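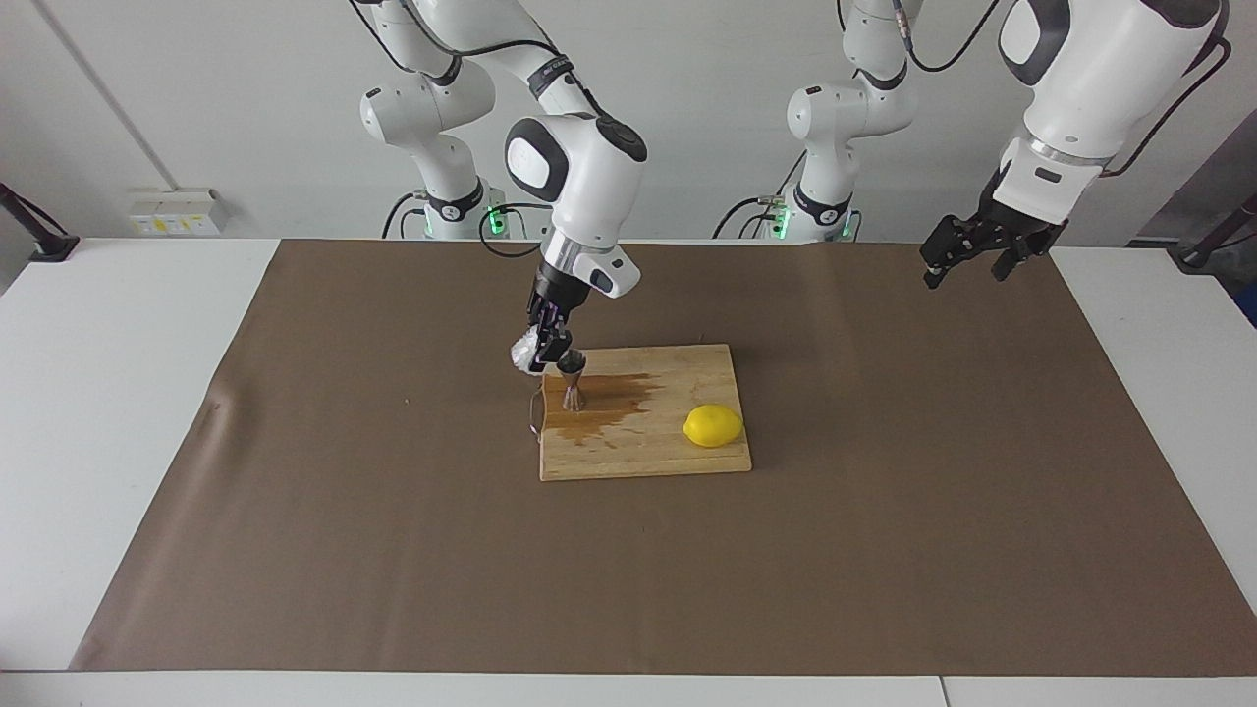

Thaís Meireles

The Warklow is a hand-crank coffee grinder with a steel body and a folding handle. I bought mine in October to replace a Landeo that had started leaving whole chunks in the grounds. I have used it every morning since, mostly for pour-over and sometimes for the moka pot.

Setup took a few minutes. The handle drops onto the shaft and the bottom cup screws on. The threads on the cup are fine and a little fussy — if you start them crooked they bind, and you have to back off and try again. I still do this before my first coffee more often than I would like.

The adjustment ring is under the burrs and has clear clicks. I use 13 for pour-over and go down a few for the moka pot. The manual suggests settings much coarser than that, and my first cups were thin and sour, so ignore the chart and go by taste. The setting does not drift. With the Landeo I had to check it every few days.

Grinding enough for two cups takes almost 80 turns with a medium roast. Light roasts are harder work. I tried a bag from Assunção, the roaster near my office, and had to brace the grinder against my hip to get through it. My brother-in-law, Anas Hourani, has bigger hands and had no trouble. If you have small hands or sore wrists, try one in a store first. The body is wide and there is no rubber grip.

The grounds are even, with less dust than I expected for the price. My filter drains faster than it used to and the last sip is not muddy. I can't speak to espresso, as I don't own a machine.

Cleaning is easy apart from the upper burr, which holds on to old coffee. A dry paintbrush gets most of it. No brush comes in the box, and one should.

I had one problem. The knob on the handle came loose after 2 weeks. I wrote to the seller, Trovska, and got a reply from a Benedito Furtado, who sent a new knob and a small hex key. The new one has stayed tight.

Noise is low enough that I can grind at six in the morning with the kitchen door open. The carrying pouch is thin and the drawstring frayed quickly. I keep the grinder on a shelf, so it doesn't matter much to me.

I give it 4 out of 5. I took the point off for the cup threads and the missing brush.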